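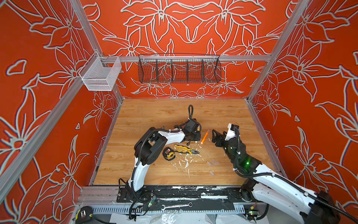 Surley
Controls writer, Brovura

The planner at Ostomness runs both arms from one queue. "We used to plan each arm alone and check for collisions afterward," the lead engineer said. "With two grippers over the same pliers, that failed too often." The current build, 1371, plans them jointly and replans every 90 milliseconds.

Perception is the slower part. "Clear plastic is still bad - the depth values drop out," she said. Her team logs 1000 grasp attempts before changing a threshold.

Contact Brovura | © Brovura | Back to top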